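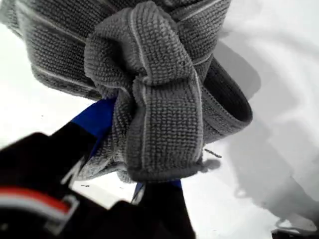 Letemwood – cabin opening inspection
April 2020
Checked by: Catinca Ardeleanu
Copy to: Horațiu Grecu, Skovholm office

Marks: OK / FIX / NA. Comments after the mark. Did it in one go, excuse the typing.

OUTSIDE
Steps and handrail – FIX. Second step soft on the left side. Rail fine.
Deck boards – OK. Slimy by the water barrel, needs a scrub before anybody carries bags over it.
Gutters – FIX. Full of needles. Downpipe off its bracket again, same as March.
Outside light – OK.
House number readable from road – OK
Propane cage locked – OK. Key on the hook, not under the pot. Please leave it on the hook.
Trees over roof – one dead limb, north side. Storley quoted 200 to take it down. I'd say yes.

FIRE
Smoke alarm, hall – OK, tested.
Smoke alarm, loft – FIX. Chirping. New battery didn't stop it, date on the back is long gone. Replace the whole unit.
CO alarm – OK
Extinguisher – OK. Needle in green, pin in. Tag not signed for last year though.
Fire blanket – OK, but it was behind the cereal shelf. Moved to the side of the stove where a person can reach it.
Wood stove door rope – FIX. Flattened at the bottom corner.
Ash bucket has lid – OK
Exit route from loft – window opens, sticks at first. Ladder hook ok. 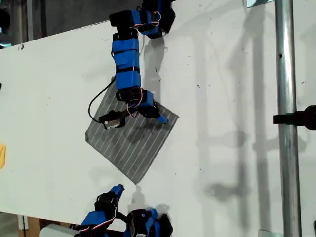 Liviu Voicu wrote back that the loft window shouldn't be passed if it sticks at all, a guest in the dark won't know to lift it first. He wants it down as FIX and the loft shut until it's planed.

Fair. Changed to FIX. Loft shut.

KITCHEN
Gas hose, stove – OK. Soap test, no bubbles.
Burners light – OK, back left is slow
Fridge temp – 40 F after a night on. Turned it down a notch, check agian.
Hot tap – OK
Sink trap – FIX. Drip. Bowl under it for now.
Outlets near sink trip when tested – OK, 3 of 3
Knives in block – OK
Cleaning products up high, labels on – FIX. One spray bottle with no label. Poured out.
Surfaces wiped, cloths – see below. One clean cloth per cabin per changeover, bathroom ones never come into the kitchen. No fabric softener in that wash, they stop picking anything up.

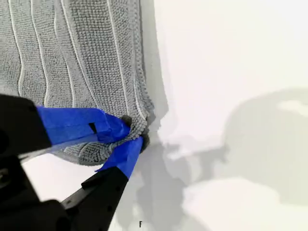
Gray microfiber, white stitched lines.

BATHROOM
Non-slip mat – FIX. Suckers gone hard.
Fan – OK but loud
Toilet seat tight – OK now, two turns with a screwdriver
Grab bar – OK. Pulled hard, no movement.
Mold – a little behind the door, wiped, look again in a few weeks
Water heater relief valve – OK, no crust on the outlet

ELECTRIC
Panel cover on, switches labeled – FIX. Melaniia Kushnir's labels have faded to nothing. Redo in marker.
Extension cords – threw one out, cut jacket. Do not fish it back out of the bin, Horațiu.
Space heater – OK. Tip switch works.
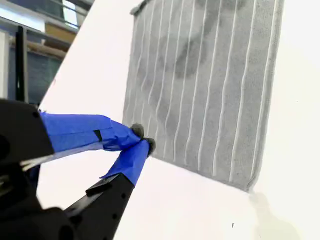 Bunk room next. Top bunk guard rail has one bolt missing, so that's a FIX, and the replacement has to be the long kind, the short ones strip the wood. Mattresses fine. Curtain too close to the wall heater, tied back, needs hemming.

FIX LIST, WORST FIRST
Loft alarm
Loft window
Bunk rail bolt
Step
Stove rope
Everything else when someone has the van.

Moldovan can do the step and the window on the same trip. I haven't asked about price.

Signed off: NOT YET. Recheck after step, window and alarm are done.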